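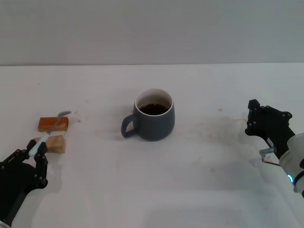
Dark mug, two wooden blocks, white table.

Six spins left. Amado Maglaya had promised himself that at nine o'clock, and again at ten.

The game was called Livel. Reels full of lanterns, a fox that winked when you nearly won. Sanna was asleep upstairs. Rent due, 800, and he had most of it. Had.

Spin. Nothing. Spin. Fox.

Then the lanterns went, all of them, and teh music climbed and he sat there with his thumb off the glass. 2059. He read it twice. Withdraw, it said, or play on?

Rain over Fekcombe. A bus going by with no one on it.

"You coming up?" Sanna, from the landing.

"Yeah. In a minuet."

He pressed one of them.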